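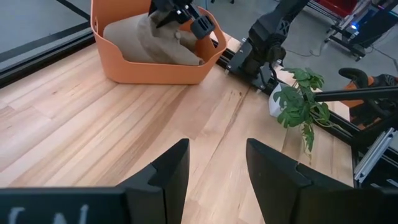 Handout 4: Baskets, Caps and Other Things That Slump
Home Storage and Sorting, Jadumance Evening Program
Bakke Building, Room 305
Revised Mar 28, 2024

Before class, read the section on rigid and soft containers and empty one basket at home. Keep a written list of what was in it. Last term's lists included a single shin guard, a tax form and a sandwich bag full of other sandwich bags, so please don't feel you have to tidy up first to make a good impression.

1. Terms used tonight

Soft goods: anything made of cloth that doesn't hold a firm shape when you put it down. Caps, scarves, tote bags, gloves, aprons. A cap is an awkward member of the family, having a crown that collapses and a brim that does not.

Rigid basket: keeps its shape empty or full. Molded plastic, wire, stiff wicker.

Soft basket: fabric sides, sometimes with a fold-over rim. Stands up when it is full, or when it is new, or when a guest is looking at it.

Home: where an item goes when you're done with it. "On the chair" is a home only if you are prepared to give up the chair.

Staging surface: the table or bed where you put things while deciding. Clear it by bedtime. Most of the people in this course signed up because of a staging surface.

2. Rigid or soft?

Both kinds work. The catalogs from Brododeo and everyone else would like you to own a matched set of one or the other, and you are free to ignore them. Mixed baskets are easier to tell apart from across a room, especially if the colors differ. In a house with children or a forgetful adult, "the orange one" is an instruction that gets followed. "The second natural-linen one from the left" is not.

Use rigid for things you drop in from a standing position, things that go on a high shelf, and anything that leaks. A low front wall helps a great deal, as you can see what's in there without lifting it down. If it has a cut-out handle, turn the handle toward the hand that will reach for it. (Left-handers, you have been waiting for a handout to say this.)

Use soft for bulky, light things, for closets with odd corners, and for baskets that get folded away part of the year. The trouble with a soft basket is loading it. The sides lean in, the rim folds over on itself, and whatever you meant to put inside ends up sitting on top of the wall. Open it fully with one hand, press the bottom flat, and then load with the other. Put the heaviest item in first. If it still won't stand, a piece of cardboard cut to fit the bottom will usually fix it and costs nothing.

3. Caps

We spend a whole section on caps because people own more of them than they think. One household in the June session brought in 89. They arrived in leaf bags. We will not be discussing how many were ever worn.

Three ways to store them:

Nested. Crowns stacked one inside the next, brims all facing the same way. Saves the most room. Works best with caps of the same style and is a nuisance if the one you want is at the bottom, where it will be.

Filed. Caps stood on edge in a row, brims down, like folders in a drawer. Needs a rigid basket with straight sides. You can pull one out without disturbing its neighbors.

Dropped. Caps go in however they land. Perfectly respectable for two or three everyday caps by the door. Past that, the crowns crease and the brims pick up a bend you didn't ask for.

Handle a soft cap by the crown when you're moving it and by the brim when you're placing it. Before it goes away, push the crown out from the inside with your fist, and run a thumb around the sweatband to flip it back if it has turned. If the cap is damp, it doesn't go in a basket at all. Hang it somewhere until morning.

If several caps are the same color, decide tonight whether they are one category or several. Identical caps belonging to different people have caused longer arguments in this class than the entire unit on Tupperware lids. A stitch of colored thread inside the sweatband settles it. 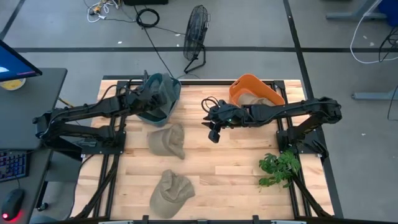
Should caps of the same kind be kept together in one basket?

Keep them together if they're used for the same thing. If one is for gardening and the others are for going out, split them by use and put each basket near the door where you'll want it.

4. Table exercise (in pairs, 20 minutes)

Each pair gets one rigid basket, one soft basket and a pile of soft goods. Take turns. One person sorts and the other keeps quiet, which has proved to be the harder job.

a. Spread the pile out until nothing overlaps.
b. Group by use. Ignore color for now.
c. Assign each group to a basket and say out loud why. "Because it fits" is allowed once.
d. Load the soft basket first.
e. Take out one item from the bottom of each basket without emptying it. If you can't, reload.
f. Swap roles and start over from a different grouping.

Write down which items you moved more than once. Those are the ones without a home yet, and they're the ones that will be back on the table by the weekend.

5. Labels

Optional for anything you can see into. For lidded or high baskets, use one word, two at the most. "Hats" will do. "Seasonal headwear and misc." is a basket of misc.

The Fleneteo label sheets in the supply cabinet come 200 to a pack and have been the same pack since last fall, so there are plenty. Test one on the plastic before you do the rest. They don't stick to fabric; for soft baskets, tie on a card tag.

6. For next time

Finish one basket at home, start to end, and bring the list of what came out and the list of what went back in. Bring a tape measure. Shelf depths are next, and guesses in this area have been poor.

Extra copies of handouts 1 through 3 are on the windowsill by the plant. Please water the plant if you take one.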